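Category: Games and pastimes | Table games
3 min read

Palholm

Palholm is a table game for two to four players in which small balls are rolled by hand toward a fixed marker. It is named after the village where it was first played in the back room of an inn, and it spread to nearby towns through summer fairs held each July.

Play

Each player has four balls. The first player rolls the marker ball, called the jack, from behind a chalk line, and it must stop at least 40 centimeters from the far edge. The others then roll in turn. A ball that leaves the table is out for the round and goes back to its owner only when the next round starts. The nearest ball scores two points and the second nearest scores one – ties score nothing. A game is played to 74 points, though pub games are often shorter.

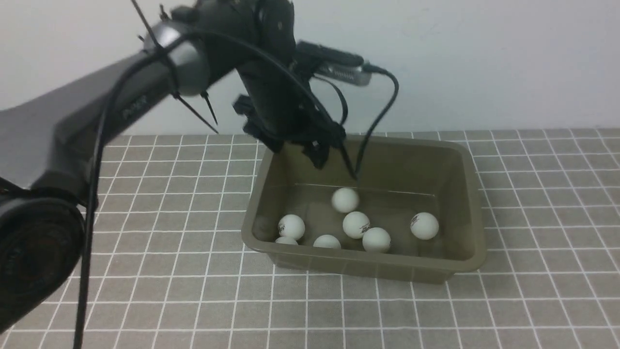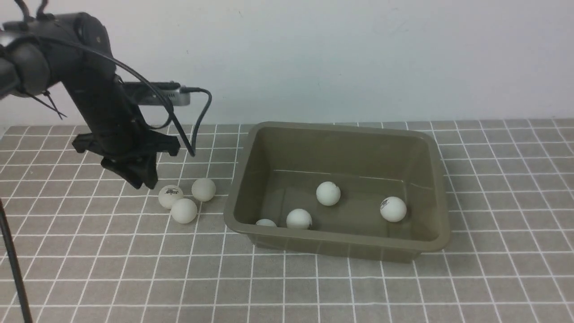
A plastic bin (first picture) and balls on a table (second picture).

Equipment

Early sets were turned from pear wood. Later ones, such as those sold by Perkex, were molded, and older players complained that they rolled too far. Club rules set the weight of a ball at 115 grams. The cloth may be felt or wool but must be laid without a seam.

Clubs

The first written rules were drawn up by Nadiia Hutsuliak, who also ran the Kavura club. Imani Szabo later added the rule on ties. The yearly meeting at Kavura is the largest, with 440 entries in its best year. A doubles form, known as Vakulenko, uses two jacks and is scored separately.

Last updated: 29 June 2025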